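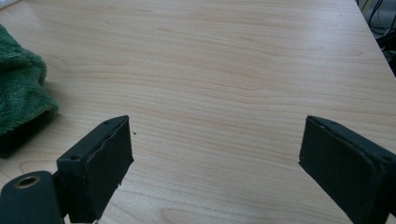
Cloth and Tabletops: Gallery from the Geklow Workroom

Welcome to my gallery page. I keep it for people who like plain tables and soft cloth, and who want to see how the two look together before they buy or sew something. Most of my visitors write to me about colors. They ask which cloth goes well with a pale table, and which wood makes a dark cloth look too heavy. It is difficult to answer this in a letter, so I put the answer in a gallery.

The page was last changed on 07/02/2021. Older parts of it, from October, were moved to the Druditon archive, and I did not change the text there.

Dark green fleece on the light table
The table has a pale beige top with a straight, soft grain. Where the light reaches it best, the wood becomes almost white. The fleece is crumpled into a round mound, and I like it better like this than folded, as you can see the pile on the upper folds and the one lighter green fold near the top. Underneath, the same green goes nearly black.

Notes about the color

Dark green is the color I am asked about most often. In the shop it can look black, especially under weak lamps, and many people put it back on the shelf for this reason. Please carry it to a window before you decide. On a light table it is calm and a little bit like a forest, and it does not make the table look yellow. Dark red does this sometimes, and I was disappointed with it.

If your table is also dark, I would take a middle green or a gray. Two dark things together need a lot of light, and in my room there is not so much of it after lunch.

Notes about the fleece

I buy fleece by weight from Cieślak, usually from the box with the ends of rolls. The pieces have different sizes and you cannot choose them, but the quality is good and the edges do not fray. For a small table blanket one piece is enough. For a bigger one I sew two together with a flat seam, and I press the seam only with my fingers. A hot iron can leave a shiny mark on fleece, and this mark stays.

Wash it in cool water with little soap. Do not use softener. I did it in my first year and the cloth became greasy to the touch, and it took 3 washes before it was right again. Let it hang over a chair to dry. After drying, shake it strongly outside and the pile stands up again.

Notes about the table

A top with a quiet grain is the best background for cloth. When the grain is very strong, with knots and dark lines, the eye goes there first and the cloth looks like something that was forgotten on it. I also prefer a matte surface to a glossy one. On a glossy table every window is visible, and the cloth slides away when you lean on it.

For cleaning I use a damp cotton rag and after it a dry one. Fleece leaves small fibers, and they are easy to see when the cloth is dark and the table is pale. A rubber glove, a little wet, collects them faster than the rag. Go with the grain and finish at the edge.

Letters from visitors

In the past year I received 49 letters about this gallery, and I have answered almost all of them. One visitor asked if I can send samples. I can send a small square of the dark green, as long as I still have some of that roll. Please write "sample" in the subject and tell me which color your table is.

Another visitor wanted to know if the pictures may be used in a sewing class. Yes, they may, if you write the name Geklow under them. The page has had over 2,000 visits now, and I am happy that it is useful outside my own room too.

Next on this page

I am preparing a part about wool. The wool comes from Clullo, and it is much thicker than the fleece, so it makes larger folds and does not stay in a small mound. I will show it in brown and in a light gray. After this I want to do linen, but linen needs ironing and I am slow with it.

Back to the list of galleries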